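Small Dry-Erase Boards: Frequently Asked Questions

Compiled by Blair Moncrieff, with corrections from Bronisława Sadowski. Last revised 1/21/21.

These answers cover tabletop whiteboards, meaning boards that stand on a desk or counter and are light enough to lift with one hand. Wall boards have different mounting and lighting problems and are covered in a separate FAQ.

What size of lettering should I use?

For a reader seated at the same desk, lowercase letters the height of a fingernail are enough. For a reader standing across the room, use one word or two at most. A single word such as "Happiness" written by hand takes up a good part of the width of a small board, and there is no way to add letters to the line later without crowding the edge. Write the longest word first in light strokes to check the fit, then wipe it and start again at the proper size.
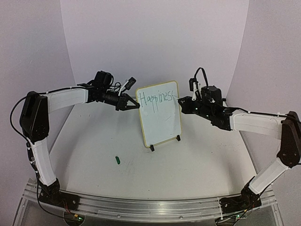

Issue 18

Does green marker read as well as black?

At desk distance, yes. Dark green on glossy white has enough contrast for ordinary notes. Light green does not, and it gets worse under warm lamps. Black remains the best choice for anything that has to be read from a doorway. Red is acceptable for single words. Yellow and orange should be kept for underlining.

Thin tip or chisel tip?

Use a thin tip for two or more lines on a small board. A chisel tip gives a better single word but closes up the loops in letters like e, a and p when the writing is small. If you own only a chisel tip, turn it so the narrow edge meets the surface and keep the angle constant through the whole line.

Why do my lines climb to the right?

The forearm pivots at the elbow, so the hand travels in an arc. On a sheet of paper the other hand turns the page to compensate. A standing board stays where it is. Lay the board flat to write, turn it a few degrees counterclockwise if you are right-handed, and stand it up again afterward. Faint pencil guidelines are not recommended. Graphite gets into the surface coating and leaves a gray smear when wiped.

Portrait or landscape?

Portrait suits lists. Landscape suits sentences. In portrait, a line of connected text breaks after two or three words, and the breaks fall in awkward places. A phrase that begins "Happiness," on the first line and goes on with "in the ai" on the second is already close to the right side, with the last word still to be finished. Plan the break before the marker touches the board, or leave more room between words and go to a third line. Keep the lower third clear until the wording is settled. 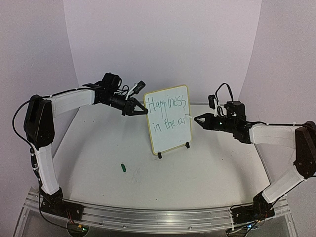 Spacing between lines deserves the same attention. Letters with descending stems (g, p, y) need clearance below them, and a double p in the middle of a word will run into any tall letter placed directly underneath. Allow a gap of one full capital height between baselines. If your stems are long, allow more.

How should the board be supported?

Clip-on feet are adequate for a board that is read and seldom written on. Set both feet on the same flat surface and check that the bottom edge is level. A board that leans to one side usually has one foot pushed farther onto the frame than the other. Pull both off, wipe the frame, and seat them again at equal distances from the corners. For writing upright, steady the upper edge or an upper corner. Pressing on the middle of the surface flexes the panel and will tip most small boards backward.

The Pinent stand has a deeper foot and is more stable, but it fits thin frames only. The Jandermont clip fits thicker frames and marks soft plastic.

How long can writing stay on the surface?

We suggest wiping within 10 days. The ink can be removed after longer periods, but it needs cleaner, and repeated use of cleaner dulls a glossy surface. Boards used for a word of the week should be wiped fully between words, including any part that looks clean.

How do I remove old ink?

1. Wipe with a dry microfiber cloth.
2. Write over what remains with fresh dry-erase marker, a few strokes at a time, and wipe at once.
3. If marks persist, use whiteboard cleaner on the cloth. Do not spray the board. Liquid runs behind the frame and lifts the edge of the panel.
4. Dry the surface before writing on it.

Step 2 fails on permanent marker more often than people expect — test a corner first.

When is a board worn out?

Ours are logged by number of wipes. The Stumitport panels began to ghost at over 400. The Nazarenko panel reached 2000 with faint ghosting in the top left corner, where most writing starts. Rotate the board end for end now and then if the frame allows it.

Comments

Miklós Simon
The note on descenders was useful. I had been blaming the marker.

Muireann Doherty
Does the advice on turning the board counterclockwise reverse for left-handers? My lines drop to the right.

Blair Moncrieff
Yes, turn it clockwise. I will add this in March.

Ruairi Tosh
My Jandermont clips left dents in a yellow plastic frame after one afternoon. A strip of felt inside the clip fixed it.

Related

Wall-Mounted Whiteboards: Frequently Asked Questions
Marker Storage: Flat or Tip Down
Choosing a Cloth for Glossy Surfaces
Lettering for Desk Signs
Replacing the Feet on a Pinent Stand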